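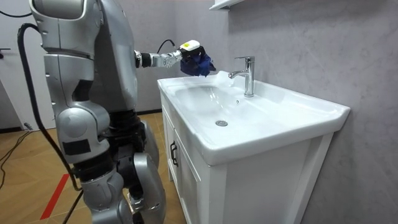 Prulen 洗手盆擦拭工位：安装与维护说明

本文件随 Prulen 数据一起发布，写给需要照原样搭起这个工位的人，也写给接手日常维护的人。数据字段的定义在 schema.txt 里，训练脚本的用法在 scripts 目录下的说明里，本文件都不再重复。

工位由一台双臂人形机器人和一套带柜的白色陶瓷洗手盆组成。任务只有一个：夹爪夹住一块蓝布，擦拭盆沿和盆内壁。擦拭动作由左臂完成，右臂在全部记录里都不参与任务，但保持上电，关节数据照常写入。

目前发布的版本包含 257 段记录，关节状态和图像都按 20 Hz 对齐。因通信中断而不完整的段落没有收进来，编号因此不连续，不是下载出错。

场地

洗手盆靠墙安装，柜体要固定死。早期柜体只是放在那里，夹爪压到左侧盆沿时整个柜子会慢慢往右挪，一个上午下来偏移就足以让标定失效。固定之后再没有出现过。

机器人站在柜体前方，躯干正对盆的中线。地面的红色胶带用来对站位，胶带翘边要整条换掉，不要在旧胶带上叠一层新的。换胶带之前先用铅笔在旧胶带两端做记号。

柜门在运行中保持关闭。膝部前伸时离柜门很近，门没有关严就会碰到。每次改过站姿参数，都要让机器人以低速蹲一次，一个人看膝部，一个人守在急停旁边。

照明用顶灯即可，不要加侧灯。陶瓷釉面反光很强，前沿和盆壁上总有亮带，这部分无法消除，只能保持前后一致。窗帘全程拉上。

线缆

躯干的粗电缆从上方垂下，沿身体一侧走到地面。这根线要留出下蹲的余量，余量不够时机器人蹲到一半会报躯干力矩超限，日志里看起来像是髋关节的故障。我们为此白拆过一次髋部。

腕部线缆在夹爪后方留一个弯，弯不能太小。腕关节转到两端极限各看一次，线不应绷直，也不应挂到盆沿。备用线是向 Borbély 订的，外皮比原装硬一些，换上后头几天要多看几眼。

地面上的细线收到机器人身后一侧，不要越过脚前。收不干净的时候至少要保证脚掌不会踩到接头。
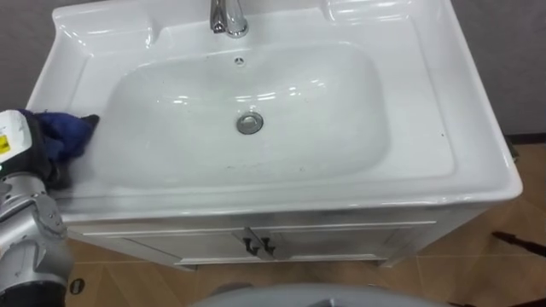
斯图蒂内（Stutine），六月

以下维护记录从本月起改为按部件写，不再按天写。旧的按天记录保留在 log_old 目录，其中部分关节编号沿用了旧图纸，与现在的编号差一位，查的时候请对照 joints.txt。

夹爪。指面每班开始前用无尘布擦一遍。布料纤维会塞进指根的缝里，用细毛刷往外刷，不要用气枪往里吹。闭合零位在装布之前检查，先空夹，再夹标准垫片。两次读数的差超过 schema.txt 里写的容差，就重新找零，找零之后要重新夹一次垫片确认。

夹爪找零脚本：scripts/grip_zero.py。脚本会要求确认夹爪内没有东西，必须由站在工位旁的人回答，不要远程点确认。

布。同一批次、同一尺寸的蓝布，裁好后不锁边。装布时人把布递到两指之间，夹爪闭合后轻轻拽一下，布不滑就可以开始。布的褶皱不做规定，每段都不一样，这是有意保留的。布头掉线要剪掉。用过的布单独放，洗过之后颜色会变浅，不再回到工位上使用。

左腕关节。法兰螺钉每 200 小时复紧一次，按对角顺序，力矩值写在随机的 Tavico 手册里，以手册为准。复紧之后画新的防松线，旧线擦掉。星期三上午是固定的停机时间，到期的复紧都集中在这个时段做。

压力。夹爪压住内壁时，腕部承受的侧向力比擦盆沿时大得多。最初我们用同一组阻抗参数跑全程，盆沿没有问题，
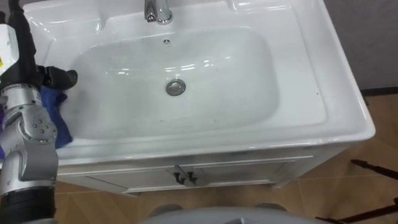 一进盆内就开始抖，布也被顶得往指根方向缩。现在的做法是把盆沿和盆内分成两组参数，切换点放在布越过内沿的位置。切换过程做了缓变，数据里 impedance_mode 字段在缓变期间写 2，前后分别写 1 和 3。做动力学建模的人最好把写 2 的部分剔掉，做模仿学习的可以留着。

盆底比内壁宽容。向下的力主要由肘部分担，腕部读数反而小，不要因为读数小就把目标压力调高。我们调高过，陶瓷没事，夹爪指面磨掉了一层。

头部相机。俯视角度在每班开始时用标定板核对，标定板放在盆的后沿，贴紧龙头左侧。画面底部会带到机器人自己的躯干，这是正常的，裁剪参数已经把这部分考虑进去，请不要为了避开它而抬头。镜头只用气吹和镜头纸清洁。

相机外参随每段记录保存，不要拿一个全局外参套用全部数据。更换头部线束之后颈部零位变过一次，前后两批外参的俯仰有明显差别。

左肘减速器。设计保养间隔是 2000 小时，我们没有等到那时候。空载低速来回摆动时如果听到有规律的轻响，就停下来查。上次查到的是端盖一侧润滑脂发干，清掉旧脂重新上脂，响声消失，回差也回到了验收时的水平。拆端盖前先把上臂托住，断电后肘部会下垂。

盆面。污点要不要清理，看采集计划。计划里写了“保留”的，两段之间不擦、不冲，让小点和污痕留在原处；写了“复位”的，由人用湿布擦净再擦干，等釉面没有水膜了再开始下一段。两种情况在元数据里用 surface_reset 区分。清洁时夹爪退到盆外，伺服关闭。

龙头手柄要关紧。龙头不出水，擦到后沿时布如果带到手柄，那一段标为 contact_faucet，照样收录。

开班顺序

先开控制柜，等自检结束，再开夹爪电源。反过来开，夹爪会用上一次的零位，界面上没有任何提示。随后核对站位，核对头部相机，空夹，夹垫片，装布，低速跑一遍盆沿轨迹，最后才开始正式记录。

收班时先取布，再让左臂回到收拢位，右臂随后。两臂不要同时动。伺服关闭后才可以拔线。

已知问题

左臂从盆底往前坡收回时，肘部偶尔会走到接近奇异的姿态，速度突然掉下来。控制器会自己恢复，但这一小段轨迹质量不好，字段 near_singular 已经标出。改基座站位可以缓解，我们试过让机器人再往右站一点，右侧盆沿够得着了，左后角又够不着。目前没有两头都满意的位置。
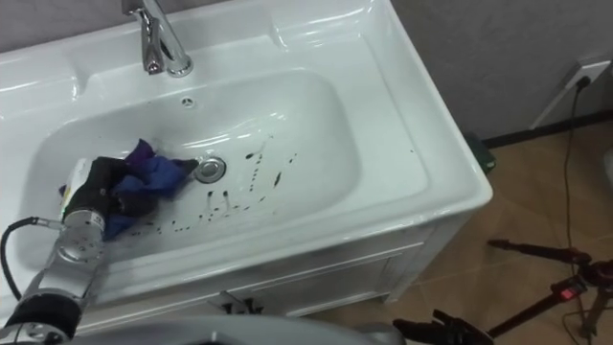 Vira Dovhaniuk：站位我不建议再动。我在另一套柜子上试过，改躯干偏航比改站位管用，往左转一点点，收回那一段肘部就离奇异位形远了，左后角也还在工作范围里。代价是头部相机要跟着重新核对，裁剪参数也得改。另外文件里写腕部 200 小时复紧，我这边盆内动作占得多，到不了这个数防松线就已经错开了，建议按盆内动作的时长来算，别按上电时间。

偏航的改法已经在测试分支上，还没有合并，现有数据都是改之前采的。复紧间隔暂时不变，先在表里加一列盆内动作时长，等攒够几次复紧的记录再定。用测试分支采的数据请在 station_rev 里写 B，不要和本版本混放。

备件放在工位左手边的抽屉里：夹爪指面、腕部线缆、垫片、防松笔。拿走最后一件的人负责补订。指面换下来不要扔，贴上日期，磨损情况要拍照存进 wear 目录。

联系：在项目仓库提交 issue，标题前加 [station] ｜ © Prulen 项目组 ｜ 返回顶部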